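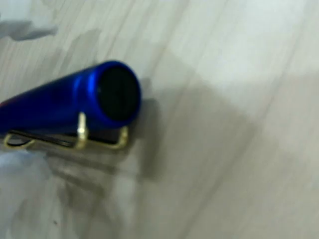

8th March
By the Zustberg Kids' Science Desk

Why does a pen need a cap?

I lose pen caps all the time. They go under the couch, into coat pockets, down the side of the car seat. And every time, the same thing happens: I find the pen days later, try to write my name, and get a sad scratchy line with no ink in it at all. So I decided to find out what a cap really does!

Let's start with ink. Ink is mostly a liquid with color mixed in. In lots of pens (felt tips and fountain pens, for instance) that liquid is thin, a bit like water. When you write, a little of it sits on the paper, the liquid part floats off into the air, and the color stays behind. Grown-ups call this evaporation. It's the same thing that happens to a puddle on a sunny day in June.

Great for your homework! But the air can't tell the difference between ink on paper and ink on the tip of your pen. Leave the tip out and the liquid drifts away from there too, and what's left gets thick and gummy and blocks the way out. A cap keeps the air off. There's still a tiny bit of air trapped inside, but once that's full of vapor the drying slows right down.

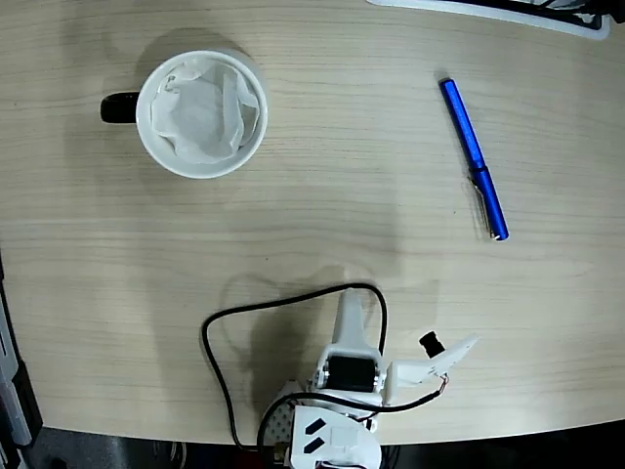
Now have a look at the pens in your house. Some shiny metal ones have a cap that fits so neatly you can only see a thin line where it meets the rest of the pen. Those are my favorites, mostly because of the little click. Many caps have a clip on the side as well. It holds the pen in a pocket or on a notebook, and it's also good at stopping the pen from rolling away. I have a round pencil with no clip and it has been on the floor 11 times this week.

What about ballpoints? Plenty of them have no cap, just a button on the end. They can get away with it because their ink is thick and pasty, and there's a tiny ball at the tip that rolls the ink out as you write. Paste dries much more slowly than watery ink.

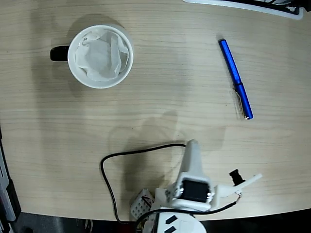 You can try this yourself. Get two old felt tips and ask if it's OK to ruin one of them (ask first, I learned that the hard way). Put the cap on one and leave the other open on a desk. Draw a line with each after 30 minutes, then again at bedtime, then once a day for 3 days. Keep all your lines on one sheet of paper so you can compare them. Which one fades first?

Keep a tissue handy in case you get ink on your fingers, and don't test your pens on the table. If you do the experiment with a pen I haven't mentioned, a gel pen maybe, I'd love to know how long it lasted.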